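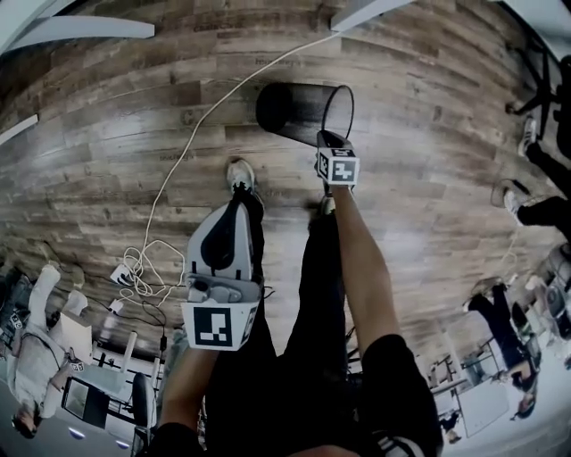

Wastebasket on its side, two hand-held grippers in attendance.

GATHERING NEWS: THE BIN MONTH

Readers of the last newsletter will remember that we promised something more glamorous than cups. We have moved on to bins.

The task on the sheet is called "basket, fallen, stand up". You start with a mesh wastebasket lying on the floor, you hold a gripper in each hand, and you put the basket upright using only the grippers. No knees, no toes, no steadying it with an elbow. A toddler could manage it barehanded, and with a gripper in each hand a grown adult with a degree needs a few goes before it stops looking like a wrestling match with a very light opponent.

The point, for anyone who joined us since spring, is that the learning system at Prendeo never sees our hands. It sees what the grippers do, where they go and how far they open, and it has to work out the rest from a pile of examples. So the pile needs to be large, and it also needs to be varied, and people are dreadful at being varied on purpose. Left alone, each of us finds one way of picking up a bin and then does it until home time. When we went through the first batch, 207 takes, nearly all of them went for the rim from the right. A system taught on those would be excellent at bins that had fallen over politely.

Hence the new cards. Before each take you draw one from the box, and it tells you which way the open end should face and which gripper should touch first. Some of the combinations are awkward. "Open end towards you, left hand first" has already been called several things that won't be printed in a newsletter. Please do them anyway, and please do not put the awkward ones back at the bottom of the box. We have noticed the box getting friendlier as the afternoon goes on.

The running total for the basket task stands at 3,207 takes. The target was set by somebody who has never bent down that many times, and we are another 400 short of it. Backs permitting, we should be there before the end of July.

A few things from the checking side, where takes are looked over before they go into Gape (the sorting tool, for newcomers, and no, we did not choose the name).

Square markers. They have to stay in sight and they have to stay clean. If your thumb has wandered over one, the take goes in the reject folder however lovely the rest of it was. Wipe them at the start of a session with the dry cloth. The damp cloth is for the tables.

Failed takes. Keep them! If the basket rolls off, chase it with the grippers and carry on until it is standing or you have given up. Press the "gave up" button if you have given up. There is no shame attached to the button. The recoveries are some of the most useful material we get, and at the moment we have far too few, as everyone stops the moment it goes wrong and quietly starts again. Orkuvex, who run the training side, have asked for more mess – a request we ought to be able to meet.

Speed. Slower than you think. Several of the evening takes are over so quickly that the fingers close in the gap between one reading and the next, and as far as the system can tell the basket leapt up on its own. It will have unreasonable expectations of bins for the rest of its life.

Clutter. We don't want the floor cleared to a shine for every take. Cables, chair legs and other people's shoes are part of the lesson. Do look where you are putting your own feet, though, and if a cable is likely to trip you, move it before the take and not during.

Wivusley trial. The other site starts the same task next month with 2 pairs of grippers on loan from us. Their floors are carpet, where a basket apparently behaves quite differently (it sulks, mostly). Anyone who fancies a day over there can put their name on the sheet by the kettle. Travel is paid, lunch is not.

Next on the list after baskets is folding chairs, which have more moving parts and a good deal more spite. Bring sleeves you don't mind getting pinched, and if you still have one of the card boxes in your bag, we would like it back.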